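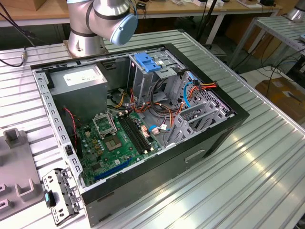

事業の進捗 > 中間報告 > 使用済みパソコンの分解・部品再利用

使用済みデスクトップパソコン分解・部品再利用事業 中間進捗報告
提出先:Holloway 助成基金 資源循環部門
提出者:Erkmont 再資源化センター 分解工程担当
報告日:2025年8月30日

1. 報告の範囲
本報告は、Flaltomthorpe 作業所におけるデスクトップ型筐体の分解工程を対象とする。受入、保管、データ記録媒体の処理は Rusterbridge 倉庫の所管であり、別途報告する。ノート型および一体型は今期の対象に含めていない。

2. 処理実績
今期の受入台数は140台である。このうち97台について分解と部品の分別を完了した。26台は分解途中で、残る17台は未着手のまま倉庫に保管している。未着手分はすべて7月後半に受け入れたもので、外装の型式が既存の手順書に該当しないため、手順の追加を待っている。

3. 作業手順の改訂
前回報告で指摘を受けた手順のばらつきについて、分解順序を次のとおり統一した。

(1) 筐体を横倒しにし、側板を外して内部を上に向ける。
(2) ドライブ用の金具を外し、筐体の外に置く。
(3) CPUを取り外す。ソケットの固定金具は開いたままとし、ピンの目視検査を済ませるまで閉じない。
(4) 電源ユニットのラベルを記録したのち、配線をコネクタ側から順に抜く。
(5) メモリ、拡張カード、マザーボード、電源ユニットの順に取り出す。
(6) ドライブケージと残りの樹脂部品を外し、鋼板と樹脂を分ける。

従来は(3)と(4)の順序が作業者によって異なり、配線を先に抜いた場合に、垂れたコネクタがソケットのピンに触れる事例があった。改訂後、同種の事例は報告されていない。ただし改訂からの期間が短く、効果の判定は次期に行う。

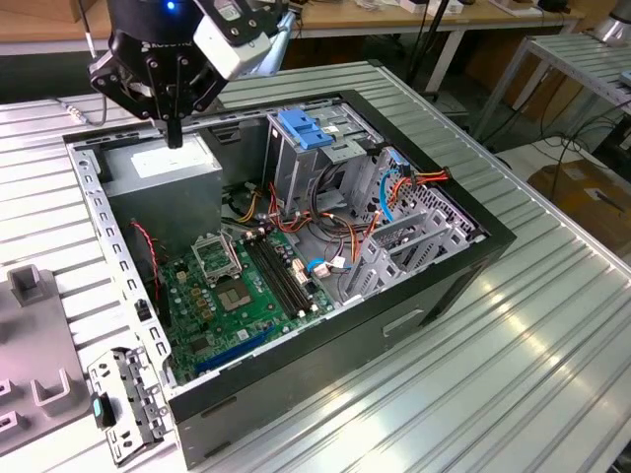
図1 分解途中の筐体。CPUソケットは空で固定金具が開いた状態、電源ユニットと配線束は未取り外し。手前左は取り外し済みのドライブ用金具。

4. 部品別の状況
4.1 電源ユニット
ラベル記載の定格を台帳に転記し、通電試験の対象と素材回収の対象に分けている。ラベルが判読できないものは試験に回さず、素材回収とする。図1の筐体では、ユニットは内部の左上に位置し、ラベルは上面にある。この配置であれば取り外し前に転記できる。ラベルが筐体の内壁側を向く型式では、取り外し後の転記を認める。

4.2 マザーボード
再使用の可否は、ソケットのピンの状態とコンデンサの外観で一次判定する。ピンの曲がりは矯正せず、素材回収に分類する。矯正に要する時間が部品の引取価格に見合わないことが、前期の試行で確認されている。一次判定を通過した基板は帯電防止袋に入れ、筐体番号を記入して保管する。

4.3 配線類
電源系の配線は束のまま外し、切断しない。SATAケーブルは単体で回収し、爪の欠けがあるものを除いて再使用品とする。筐体の隅にまとめられたコネクタは見落としやすいため、マザーボードを持ち上げる前の確認項目に加えた。

4.4 筐体および金具
外装、シャーシ、ドライブケージは鋼板として一括で引き渡す。ドライブケージのラッチや拡張スロット周辺の樹脂部品は、鋼板の引渡し条件により事前に除去する必要がある。ここに要する時間が想定を上回っており、全工程のうちで最も短縮の余地が大きい。金具に付いたままの小部品も同様に除去の対象とする。

5. 作業台
作業台は溝付きのアルミ製を使用している。外した金具は筐体の左手前に置くこととし、置き場所を手順書の図に明記した。ねじは台上に直接置かず、受け皿に入れる。溝に落ちたねじの回収に時間を取られていたことによる変更である。

6. 課題
・未着手分の型式に対応する手順書が未完成である。側板の固定方式と電源ユニットの位置が既存の型式と異なる。
・樹脂ラッチの取り外し工具が一種類しかなく、ラッチの形状によっては爪を破損する。破損しても素材としての価値は変わらないが、破片が鋼板側に混入する。
・台帳の部品区分が倉庫側の区分と一致していない。現在は引渡しのたびに手作業で読み替えている。

7. 次期の予定
分解途中の26台を優先して完了させ、その後に未着手分へ移る。樹脂ラッチ用の工具は二種類を追加し、費用は既承認の消耗品費から支出する。予算の組替えは申請しない。台帳の区分は倉庫側に合わせて改め、過去の記録も同じ区分で付け直す。ソケットのピンに関する不良の記録は、改訂前後を比較できる形で次回報告に添付する。

お問い合わせ:Erkmont 再資源化センター 分解工程担当 | © Erkmont 再資源化センター | ページの先頭へ戻る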